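From: Shiyu Lu
To: Nerkelow home repairs list
Subject: Re: Skirting in the back bedroom

Yiran Shao wrote:
> We've got the old carpet up and found the skirting stops 18 mm
> short of the boards all the way along the outside wall. Do I
> take it off and refix it lower, or fill the gap with something?
> The plaster behind it sounds hollow in places. Also, does
> anyone still have the list's long spirit level?

Yiran,

I'd take it off. We had the same gap in our front room and tried beading first, and it looked like beading. Run a sharp knife along the top edge before you lever, or the paint will pull the plaster away with it. Use a wide bolster and put a scrap of board behind it.

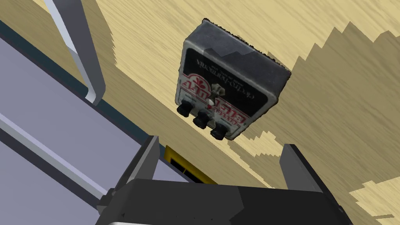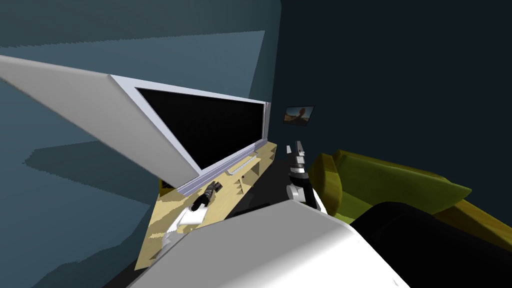
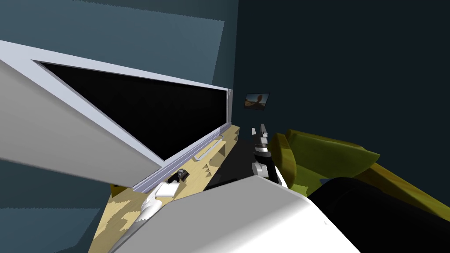 If the plaster is hollow only low down, knock off what's loose and patch it with bonding coat. The new board will cover most of it. If it goes higher than the skirting, ask Zhenhua Cui, who did his whole landing last October.

For fixing I used 80 mm screws into plugs, one every couple of feet, and filled the heads. Barredo Timber will cut to length if you ring before 2 - they charged me 30 pounds for the lot, primed. Check the profile against a bit of your old one first. Theirs is slightly fatter at the top and it shows where it meets the door frame.

Qianru Dai had the level last, I think. It may have gone on to Jiahui after that.

Shiyu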